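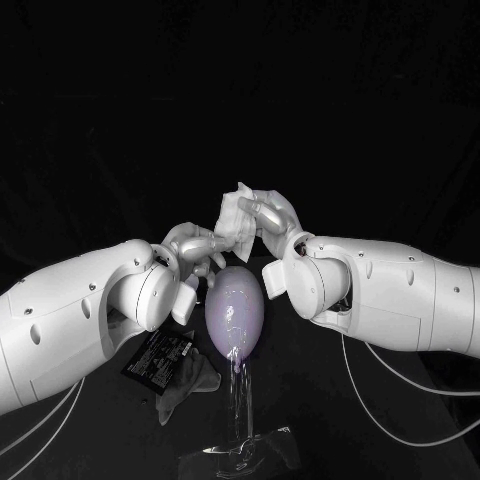

Getting smudges off a shiny egg without leaving lint all over it

I have a bowl of decorative eggs in my front hall, a mix of painted wood, plastic, and a couple of polished stone ones, and people cannot keep their hands off them. I don't mind! They're meant to be picked up. But by the end of a weekend with company they're all covered in fingerprints, and the dark ones (purple is the worst, don't get me started on purple) look like somebody ate a sandwich over them.

I used to just rub them on my shirt. Please don't do that. Kylie Gilchrist caught me at it when she came over to borrow folding chairs, and she gave me the short version of what follows, which I've fussed with over the years until it suits me.

What you need

Plain white tissues, the kind with no lotion in them. Check the box, because the soft fancy ones leave a film and you'll chase it in circles forever.
A little lukewarm water.
One drop of dish soap, only if things are greasy.
A dark cloth or a dark table to work on.
Something to set the egg in. A bottle cap, a napkin ring, or a rolled-up sock all work.

The dark surface is my favorite part. White lint shows up on it right away, so you know when your tissue is starting to shed and it's time to grab a new one. I use an old black tablecloth folded over twice, which also gives you a bit of cushion if one gets away from you. And one will get away from you. Eggs roll in a curve, so block both sides of the table.

Step 1. Dust it dry first

Crumple a tissue loosely. I know folding seems neater, but a flat pad only touches a curved surface in one little spot, and a crumpled one hugs it. Start at the wide end and work toward the point with almost no pressure. If there's grit on there you want to lift it off before you start rubbing, or you'll grind it right into the finish. Throw that tissue away and get a fresh one.

Step 2. The damp pass

Dip just the corner of a new tissue in the water and squeeze it out well. Steady the egg with one hand and wipe with the other, in small overlapping circles. Keep the damp part moving. On painted wood especially, you don't want water sitting anywhere, and if your paint isn't sealed I'd skip this step and stay with dry tissue and patience.

For something sticky, put the drop of soap in a cup of water and use that, then go over it again with plain water. Soap left behind dries cloudy. Ask me how I know.

Step 3. Dry and buff

Fresh tissue again, crumpled again. This time you can press a little. Turn the egg as you go and hold it by the ends so your fingers stay off the wide middle, where prints show the most. When you think you're done, tip it toward a lamp and look along the side. There's always one streak left. Breathe on it, wipe, done.

Then leave it in its bottle cap for 20 minutes before it goes back in the bowl with the others. Wood can hold a bit of damp that you can't feel.

If it's scratched

Wiping won't fix a scratch, sorry. On my solid plastic ones I've had good luck with a scrap of 4000 grit polishing paper, used wet, very lightly, followed by steps 2 and 3. Try it on the bottom first. Do not do this to anything painted! I took the gold stripe clean off one of mine that way, and Merja Kokkonen, who gave it to me, spotted it from across the room.

A few odds and ends

Paper towels are too rough for glossy plastic. They leave tiny hairline marks that you'll only see in sunlight.

Glass cleaner is fine on glass. On painted or plastic eggs it can dull the shine, so I keep it out of the room altogether.

Stone eggs get cold and fog up when you breathe on them, so give them an extra minute before you judge the streaks.

If you're putting them away for the season, wrap each one in a clean, dry tissue and set them in an egg carton. Big ones won't fit with the lid down. I use a shoebox for those and stuff the gaps with whatever tissues are left in the box.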